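Nultcombe Workshop Opens Remote-Control Teaching Station for Two-Armed Robots

NULTCOMBE – The Wanberg Center for Applied Automation has opened a station at its Nultcombe workshop where staff and trainees teach a pair of robotic arms to handle small parts by operating them remotely, the center announced on Jan 3, 2021.

The station is the first part of the Humard program, a 2-year effort to find out how much instruction a two-armed system needs before it can repeat a simple assembly task without an operator. The program is led by Smaranda Surdu, who joined the center in May to set up its work on teaching by demonstration.

Under the method used at Nultcombe, the operator sits at a separate desk and moves a pair of hand-held control arms. The robotic arms follow those movements at the worktable. Joint positions and gripper openings are recorded from start to finish, along with video of the table, and each completed run is stored as one demonstration. The collected demonstrations are then used to train control software, which is later tested on the same task with the operator's desk switched off.

The center has recorded 118 demonstrations to date. All of them concern the handling of small colored blocks between two grippers, a task chosen for the opening phase because it requires the arms to work close together at the middle of the table.

"A person passing an object from one hand to the other does not think about timing," Surdu said. "An operator at our desk has to think about it, at least in the first few days. Both grippers must be at the right height and the right angle, and one has to wait for the other. We want those pauses and corrections in the record, so we do not ask people to hide them."

Operators are asked to work at a steady pace and to return both arms to a resting position between runs. A run in which a block falls is kept and marked as incomplete. According to the center, such runs are reviewed separately and are not used in the first round of training. No decision has been made on their later use.

The station was assembled in the former inspection room on the ground floor of the Morris Building. The arms are mounted on a metal rail at the front of the table, and the work area is walled on three sides. The operator's desk stands in the adjoining room, and trainees begin with a direct view of the table through the connecting doorway before moving on to video alone.

Surdu said the change from direct view to video was the hardest step for new operators. Depth is difficult to judge on a monitor, and trainees tend to close a gripper too early. The center now schedules a full session on approach and grip before any two-armed work begins.

The first group of 7 operators completed training before the end of the year. Most came from the center's machine maintenance course and had no earlier experience with remote control. Each session is limited in length, with a break of 10 minutes between recording blocks – a rule introduced after operators reported tired wrists.

The center also intends to compare remote control with a second method, in which a person takes hold of the robotic arms and guides them through the task directly. Hand guiding is generally easier to learn, Surdu said, but the person's hands and sleeves may block the view of the parts, and moving two arms at once can be awkward for one person. Work on the comparison will begin when the present set of recordings has been checked.

Results from the opening phase will be presented to the center's partner workshops in May. The presentation will cover the training of operators, the recording procedure and the performance of the control software on the block task. A written version of the recording procedure will be made available to the partner workshops at the same time.

Applications for the second operator group are open to all persons enrolled in a Wanberg course. No programming knowledge is required. Applicants must be able to attend a safety briefing and one introductory session at the Morris Building before being assigned a place at the desk – those who have already attended the briefing as part of the maintenance course need not repeat it. Forms are available from the course office in Nultcombe. 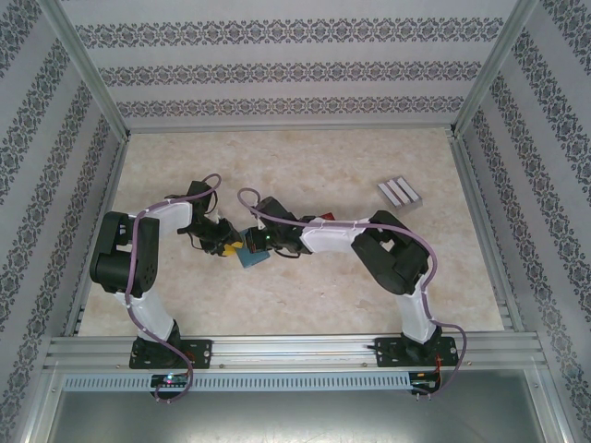
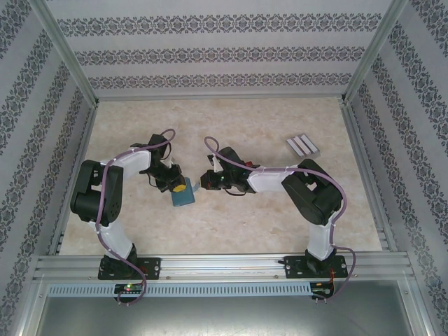
The two arms at work on small block handling at the Nultcombe station, with their grippers close together near the center of the table. Photos: Wanberg Center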